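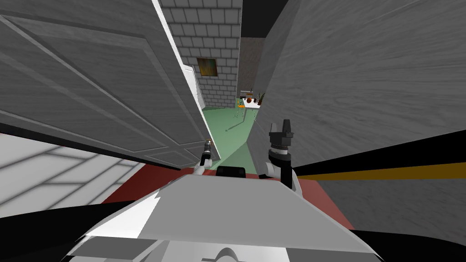 *Rendered view: a paneled door standing open, with a tiled wall beyond.*

## 4. Moving your desktop to Fellura 38

You're going to love how quick this is! Fellura 38 keeps your accounts, wallpapers and pinned apps, so most of your desk will look the way you left it (the new side dock is the big exception, see section 5).

1. Save your work and close every open window.
2. Plug in the charger if you're on a laptop.
3. Open **Settings > System > Releases** and click **Check now**.
4. Pick **Fellura 38 (Welton)**. The download is 2000 MB, and you can keep browsing while it comes in.
5. Click **Install and restart**. The screen goes dark twice.
6. Sign in with your usual password and choose a dock position. Try the left side first, it's great on wide screens!

> **Note:** Yeon file search rebuilds its index after the first sign-in. Results may be patchy until the small spinner in the dock goes away.

> **Caution:** Do not hold down the power button during step 5. A half-written system partition has to be repaired from a USB stick, as explained in section 9.

If **Check now** finds nothing, switch the download server to *Gustcombe* and try again. Older machines with 4 GB of memory should also turn off **Live previews**, and then they fly along nicely.

Dock walkthrough by Su-bin Yeo, server list kept by Kojo Issahaku.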